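Elto newsletter FAQ

Why did you switch to one email a week?
Two a week was wearing me out, and you could tell. I'd rather write one good piece on tech business news - and get some sleep!
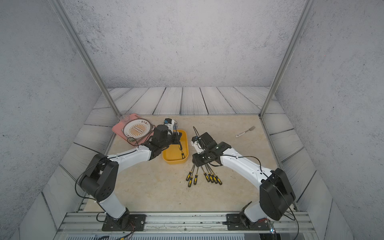 Sekar Wuisan wrote back that she misses the short one, mostly for the app store gossip. Fair! The gossip now goes at the bottom.

Do you own shares in companies you cover?
No. I sold my last 12 in February.
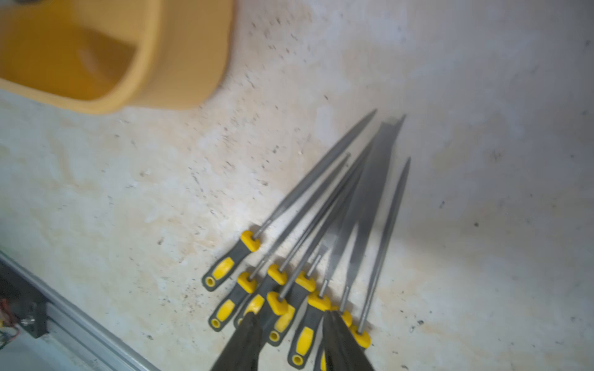 Does that include private startups, asks Volodymyr Prokopenko. Yep, those too.

Can I reprint a piece?
Up to 200 words with a link is fine. 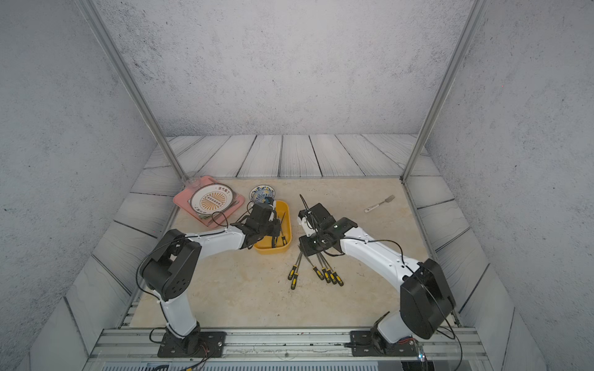

How do I cancel?
Hit the link at the end of any issue (no hard feelings).
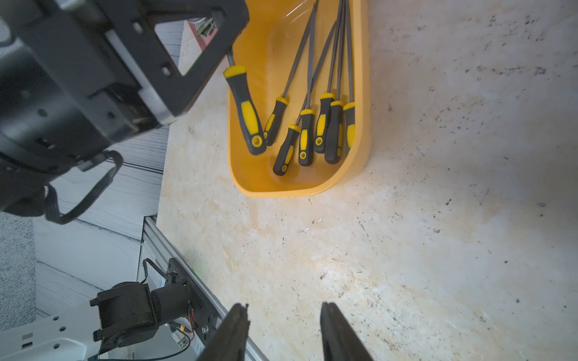 Where are the old issues?
On the archive page, back to the Cloltham days.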